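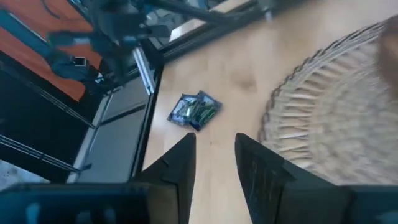

About us

Hi, I'm Kirsten, and I started Stelluslow after one too many budget meetings where I was the only person in the room who'd ever had to clear a jam at six in the morning. I ran a packing floor for years. We bought two robot cells in that time, one good and one terrible, and the terrible one cost more (of course it did!). I still have the quote in a drawer.

So what do we do? We help small and mid-sized companies work out what automation to buy, what it'll cost them over its whole life, and what order to do it all in. We don't build robots and we don't take commission from anyone who does. You pay us a fee, you know what it is before we start, and at the end you get a plan you can put in front of your boss or your bank.

Most of our clients pack things. Snacks, seeds, soap, spare parts, gift baskets. Small wrapped items are our bread and butter, and they're a pain – shiny, crumply, never the same shape twice. Before you sign for anything we like to put your own product on a table in front of an arm and see how the picking goes. Bring us a box of your worst ones, please. The squashed ones too.

Who you'll meet

There are five of us. Oskari Lahtinen runs the test bench and is the person to ask about grippers, fingers and how long a set of them lasts before it needs replacing. Lieselotte Diekmann does the money side: leases, service contracts, spare parts, training hours, all the lines that go missing from a first draft. Mahfuz Kumarasinghe visits your site and measures everything, including the doorways. Isabelle Dufour looks after schedules and talks to vendors so you don't have to. And then there's me, on the phone mostly.

How we got here

Our first client was Flunum, who wanted one arm and had been quoted for three. We talked them into a single cell with room left beside it for a second, and they added that one the next March. Navarro came after that, then Cliltska, who we're still working with on a second line. So far we've written 28 purchase plans, and four of those said "don't buy anything this year." I'm pretty proud of those four.

What it costs

A first site visit is $400, and we take that off the bill if you go ahead with a full plan. Bench tests are $332 per product, with a short written report and all our notes. If your budget is tiny, tell us anyway – we've got a planning worksheet we'll happily email over for free.

Come say hi

We're at the office from 8 a.m. and there's always coffee on. Call before you drive over if you want bench time, so Oskari can get set up for you.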